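## Aus der Spielwerkstatt: Nachbauen mit sechs Würfeln

Seit Januar liegt in der Spielwerkstatt Sudberg ein neues Spiel auf, und weil mehrere Familien danach gefragt haben, möchte ich es gerne kurz erklären. Es heißt bei uns einfach „Nachbauen“. Clodagh Ó Dubhghaill hat es aus ihrer früheren Gruppe in Prondgate mitgebracht, dort wurde es mit größeren Klötzen auf dem Boden gespielt. Wir spielen es am Tisch.

Man braucht sechs gleich große Würfel: zwei rote, zwei türkisblaue und zwei orange. Dazu kommt ein heller Tisch, auf welchem man mit einem dünnen schwarzen Stift ein Feld zeichnet. Das Feld muss nicht genau rechteckig sein. Unseres ist es auch nicht, und die Kinder haben sich noch nie beschwert.

Eine Person legt aus drei Würfeln eine Figur in das Feld, von jeder Farbe einen. Für den Anfang empfehle ich das L: Türkis kommt in die Ecke, Orange rechts daneben und Rot dahinter. Die Würfel sollen sich berühren, ohne Lücke. Die anderen drei Würfel bleiben außerhalb des Feldes, ruhig ein wenig verstreut und schief, und mit diesen baut die zweite Person die gleiche Figur nach. Danach wird getauscht.

Das klingt sehr leicht. Für Erwachsene ist es auch leicht, solange beide auf derselben Seite vom Tisch sitzen. Setzt man sich gegenüber, muss man überlegen, was jetzt „rechts“ bedeutet und was „hinten“. Wenceslao Quezada und seine Tochter haben darüber fast 2 Stunden diskutiert, und am Ende hatte die Tochter recht. Oana Ardeleanu spielt mit den älteren Kindern eine Variante, bei der die Figur nur mit Worten beschrieben wird und das Feld hinter einem aufgestellten Buch versteckt ist. Diese Variante mag ich am liebsten, denn ich habe dabei selber viele deutsche Präpositionen gelernt.

Noch eine Bitte: Die Würfel gehören nach dem Spielen zurück in den Leinenbeutel am Regal, und nicht in die große Kiste mit den Bausteinen. Wer zu Hause einen eigenen Satz machen möchte, kann bei Tomás Ní Mhurchú nach Holzresten fragen. Er schneidet sie auch zu, wenn man freundlich ist und ein bisschen Zeit mitbringt.

Leobardo Bautista

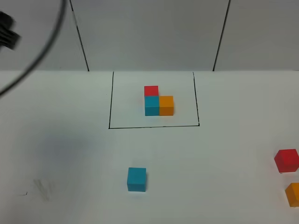 **Ab welchem Alter kann man mitspielen?**

Die jüngsten Kinder in unserer Gruppe sind vier Jahre alt und kommen mit drei Würfeln gut zurecht, wenn sie neben der Person sitzen, welche die Figur legt.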